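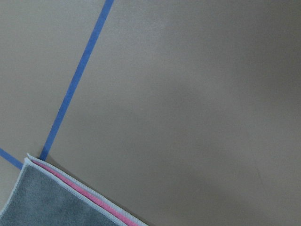 Bench rules for the towel table

4 min read

Written up fast between shifts at the Pundwood shop. Applies to any table where two arms share the top and the work is soft stuff, towels mostly. Steal what you like.

Tape first

Blue painter's tape, pulled tight, pressed down with a thumbnail or an old gift card. No lifted corners. A lifted corner catches a hem and the towel comes along with it.
Straight lines. Use a long level, not your eye. If a strip goes on crooked, pull it and start over, don't patch on top. Two layers is a ridge.
Corners matter more than the middles. Set the towel against a corner and anyone can put it back in the same spot.
Swap tape when the edges get fuzzy. Peel low and slow or it takes the paper with it.

The towel

Microfiber sheds. Lint roller before each batch, both sides.
Wash new ones 2 times before use, no softener. Softener makes them slick and the fingers slide.
Gray side up unless the job sheet says different. Write which side on the sheet!! Had a whole afternoon to redo in September over that.
Fold by hand the same way every time. Hem to hem, flatten with the palm, done. Don't fuss with it.
Bin any with a loose thread at the hem.

Reach and stop

Pendants on the side desk, stop button facing the person, nothing on top of it. Coffee lives elsewhere.
Each arm gets its own pendant. Label them. Grabbing the wrong one in a hurry is a real thing.
Test both stops at the start of shift, then sign. Shop rule.
Hands stay off the table when either arm is live. To nudge a towel you pause first, wait till it's still, then nudge. Long hook is fine for stuff at the far end, same rule, pause first.

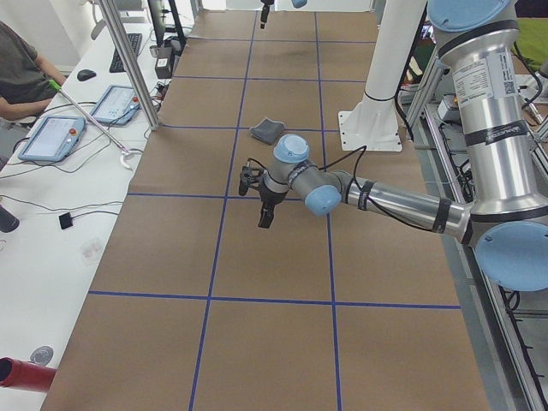
Whoever sits at the desk owns the stop. Not the mouse, not the phone. If you get up, you pause it and say so out loud.
Two arms, one square: never. Give each arm its own squares on the job sheet and leave an empty row between if you can. When they have to hand over, drop the speed.
Check the base bolts weekly. Paint a line across bolt and plate so you can see if one turned.
Cables on the arm need slack at the wrist but not enuogh to drag on the towel. Run the whole move slow once and watch the loop.

Press, don't mash

Closing height gets set against the towel you're using, not last week's. Thick ones need more room.
Pressing a fold down flat: come in slow the last bit. Stop when the cloth quits moving. Any further and you're loading the wrist and scuffing the paper for nothing.
Check the finger pads for lint. Wipe with a dry cloth.
Log every drop. The Skimetti book is up to run 3,663 and the drops are the only part anyone ever reads.

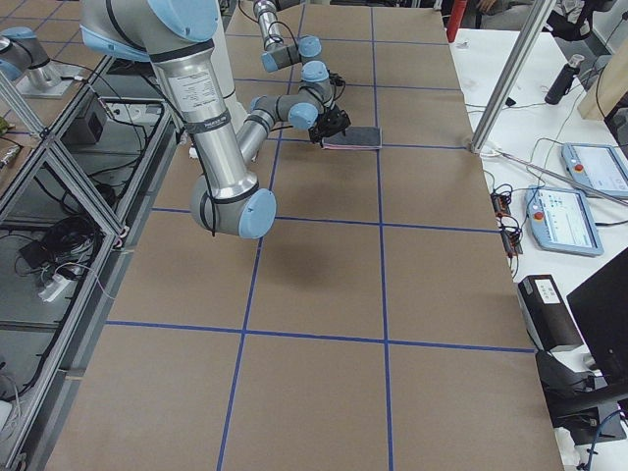
Paper

Kraft paper, one piece if the roll is wide enough. Seams catch.
Pull it snug to the edges, tape the underside.
Scuffs are OK. Tears aren't. Tear means new paper and new grid, sorry.
We get ours from Ultbridge, item 419, any plain brown will do.

End of shift

Arms parked, both stops pushed in. Towels in the bin, lid on. Rods back on the hook. Write down whatever was odd even if it went away by itself. Next shift wants to know.

Comments (3)

tapeandtwine: Gift card trick works great. Does the paint line on the bolts hold up? Mine flakes off.

benchrat_ung: Nail polish instead of paint. Cheap and it cracks clean if the bolt moves. Agree on the softener, took us weeks to figure that out at Ung.

dolly_w: We do one fresh strip at the row nearest the desk every Monday, rest of the grid gets replaced with the paper. Saves alot of peeling.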